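The Return of the Town Repair Hall

In the older streets of Rosser, the repair trades once had addresses of their own. Clocks went to one door, boots to another, and kettles to a third. Most of those doors closed within a generation, as replacement became cheaper than labor and the skills involved were no longer passed on.

The town has now begun to reverse that decline. The Rosser Repair Hall, which opened in January in a former seed warehouse, offers bench space to four resident menders and holds public hours until 8 p.m. Residents bring lamps, radios, coats, and chairs. A fee is set before work begins, and the owner is invited to stay and watch.

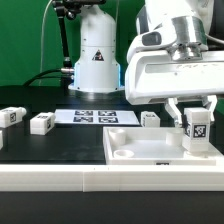

The hall was established under the direction of Hafþór Vestergaard, who had previously managed a similar program in the port district of Bumley. His view is that repair should be treated as a public service, much as libraries are. "A household that cannot get a zipper replaced will throw away the coat," he said. "The town then pays to bury it."

Early records support the case for patience. Nearly 30 items are accepted in a typical week, and textiles make up the largest share. Small appliances take longer, chiefly on account of parts. Many housings are glued shut, and manuals are often unavailable – a difficulty that menders in Bumley have also reported.

Training remains the central concern. Each resident mender takes on two apprentices for a term of three months, with instruction in sewing, soldering, and joinery. Those who complete the term may rent a bench at a reduced rate.

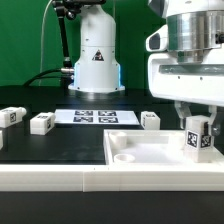
A white block held low over a white tray.

Funding for the hall is secured for three years, after which the town will review its support. Bumley has meanwhile asked to exchange apprentices with Rosser, and the first exchange is planned for the autumn term, beginning with the textile benches.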